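How to Clean a Tile Floor and Its Grout Without Strong Chemicals

By Hema Nair
January 27, 2018

When we moved to our apartment in Prikudton, the floor looked dull even right after mopping. I thought the tile was old and must be changed. A neighbor told me to stop using so much soap, and she was right. What I had on the floor was mostly soap from the years before.

This method works for ceramic and porcelain tile. If you have real marble or other natural stone, do not use vinegar on it, not even a little. Acid makes dull spots in the stone and they do not wash out. When you are not sure which one you have, skip step 3.

What you need

A broom with soft hair or a vacuum cleaner
Two buckets
A flat mop with a cloth that you can wash
A small stiff brush (an old toothbrush is fine)
Baking soda
White vinegar
Dish soap, very little

Step 1. Sweep two times, once in each direction. Sand that stays on the floor will turn to mud in the grout lines and then you have more work.

Step 2. Fill the first bucket with 4 liters of warm water and one teaspoon of dish soap. The second bucket has only clean water, for rinsing the mop. Change the rinsing water when it becomes gray. In my kitchen I change it two times.

Step 3. For old soap film, mix 700 ml of warm water with half a cup of vinegar. Mop a small area, wait 7 minutes, and wipe it with clean water. Do not mix vinegar with bleach – the gas is dangerous.

Step 4. Make a paste from baking soda and water, thick like yogurt. Put it on the grout lines, leave it for 11 minutes, then brush along the line and not across it. Wipe the paste away before it dries, or you will see white powder the next day. 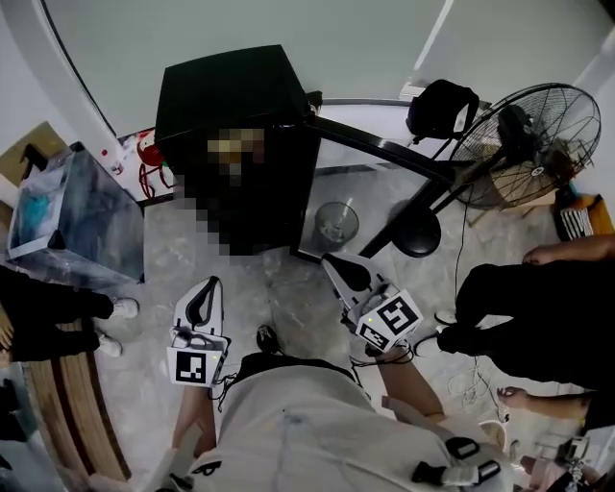 Step 5. Drying matters more than people think, and I skipped it for a long time. Water that dries by itself leaves marks, and on a dark floor you see every one of them. Use an old towel under the mop and go backward to the door. A gray marbled tile like the one under the black shoe is more forgiving, as the pattern hides small marks, but film will still make it look flat. Look at it from the side, with the light from the window, and you will find the places you missed.

How often

I do steps 1 and 2 every week. The grout I clean when it looks darker than the sample line behind my refrigerator – last year this was in May and again before the holidays.

If the grout stays dark after two cleanings, the color has gone deep and brushing more will only damage it. Then a grout pen or new grout is the better way.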